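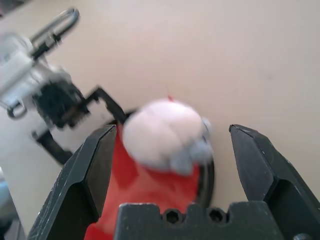
A small plush toy between the two fingers of a gripper.

Community Help > In-Car Systems > Phone Connection

Phone projection drops out after the head unit update

Posted by Skerurness Community Transport

We operate seven minibuses from our depot at Skerurness, each fitted with a Vondeck head unit. The drivers use the wired phone projection mode for navigation and for hands-free calls to the booking office. Until February this arrangement gave us no difficulty.

The units were then updated to the current system software. Six of the seven vehicles now lose the phone display during a journey. The screen returns to the radio page, the spoken directions stop, and the phone continues to charge as though nothing had happened. The display can be restored by unplugging the cable and plugging it in again, but our drivers are not permitted to do this while the vehicle is moving, and on the coast road there are few places to stop.

The following steps have been taken without success:

The phones have been restarted and their own software brought up to date.
Each phone has been removed from the unit's device list and paired afresh.
New cables, all one metre in length, have been bought from the supplier of the head units.
The navigation app has been deleted and installed again.

The seventh vehicle was updated on the same morning as the others and is not affected. It has the same model of unit, although it came to us second-hand and we hold no record of how it was first set up. We should be grateful for advice from any organisation that has met this problem, and in particular we wish to know whether it is possible to go back to the earlier software.

3 replies

Lo Fleet Support
Marked as accepted by the poster

The behaviour you describe is consistent with a setting that the update turns on. We support several operators with the same family of units and have dealt with it on each of them.

Before the update, the unit used the cable for both picture and sound and ignored the phone's wireless connection while the cable was in place. After the update, a setting named Automatic Handover is switched on. The unit then tries to move the session from the cable to wireless whenever it judges the wireless signal to be good enough. If the phone has not been approved for wireless projection, the move fails and the unit falls back to the radio page. Charging is not affected, as it does not depend on the session.

To switch the setting off, please proceed as follows with the vehicle parked and the ignition on:

Disconnect the phone.
Open Settings, then Connections, then Phone Projection.
Select Advanced. If this entry is greyed out, the installer's lock is in place and you will need the code supplied with the unit.
Set Automatic Handover to Off.
Return to the main Settings page and select Restart System. Turning the ignition off and on is not sufficient, because the unit only sleeps.
When the home page has loaded, reconnect the phone and accept the prompt on its screen.

With regard to the unaffected vehicle, we would suggest that you look at the same page. A previous owner may have disabled wireless projection altogether, in which case the handover setting has no effect. It would be useful to others if you could confirm this.

We do not recommend a return to the earlier software. The unit will refuse an older file unless it has first been reset by a dealer, and a reset removes the camera and steering wheel control settings. On a minibus with a reversing camera this can mean a second visit to have everything put back.
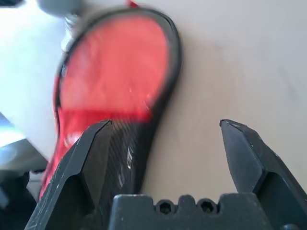
Red and black shoe-like object, with a woven carbon-fibre section.

Drernoteck User Group

We had something similar and it was the cable. Members are advised to try a shorter one. We would also ask whether the storage on the phones is nearly full, as ours stood at 100 per cent on one handset and the maps would not load.

Skerurness Community Transport
Original poster

We thank both respondents. The cables are new and the phones have ample free storage, so we do not believe that either of these was the cause.

The steps given by Lo Fleet Support have been carried out on all six affected vehicles. The Advanced entry was greyed out on two of them, and the code was found inside the cover of the installation booklet. In the seventh vehicle, wireless projection was indeed switched off.

The vehicles have since completed 42 journeys between them with no loss of display. One driver reports that the sound of incoming calls is now quieter than before. We shall raise that as a separate matter if it continues.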